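**Jellstead, April.** Stulix, the automation workshop on Rungrueang Road, has today published the results of its first tidying trials. Readers hoping to retire their dustpans may wish to sit down.

Over 1,649 simulated attempts, the company's Welus software was asked to do what any parent asks of a five-year-old before tea: pick up the small blocks and put them away. It cleared the whole table 328 times. In a further 161 attempts it left one block behind and reported the job finished, a result the team considers very lifelike.

"People ask me when it will do the washing-up," said Nipon Intarasuk, who leads the trials. "I tell them it's still on bricks. Bricks don't chip, they don't have handles and they don't belong to anyone's grandmother."

The trials covered loose pieces on a bare tabletop. Socks, crumbs and cutlery are planned for later, in that order. Shop-floor work such as sorting returned stock will follow if the bricks go well, and Stulix is giving no date for that. 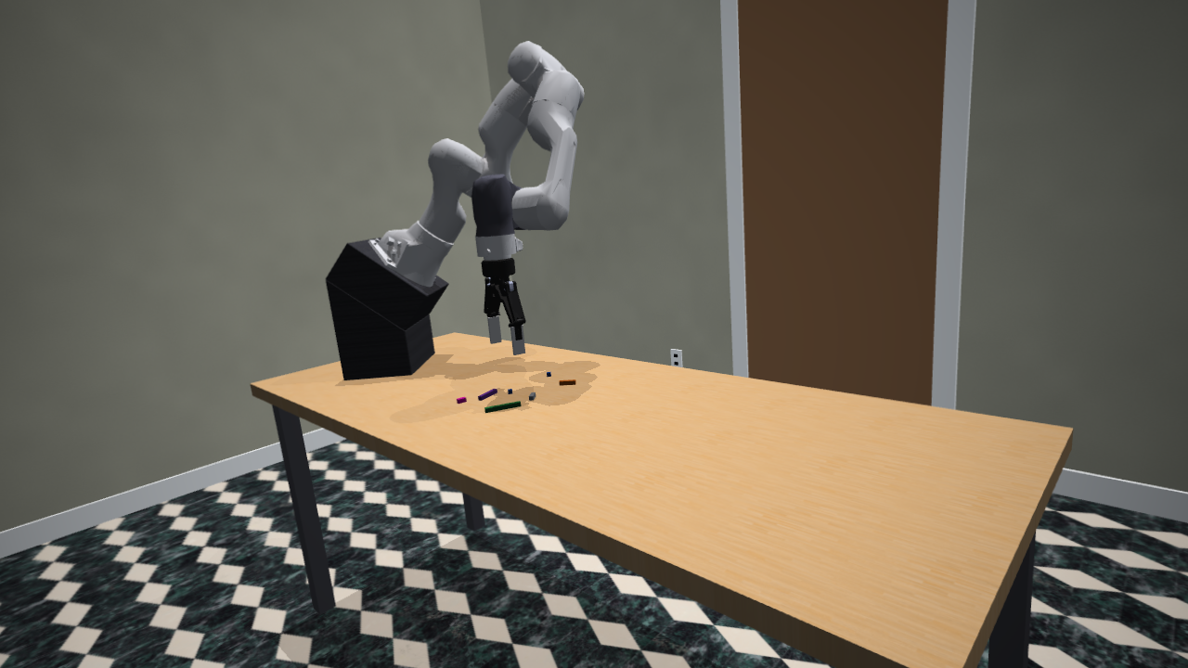 *The simulated tidying task: arm, open gripper and small blocks on the table.*

Welus version 2 will be tested over the summer with fuller tables and less patient scoring. Stulix is also looking for shops in Jellstead willing to describe their dullest chores in detail. Replies should go to the press desk, which is staffed by people and closes at 4 pm.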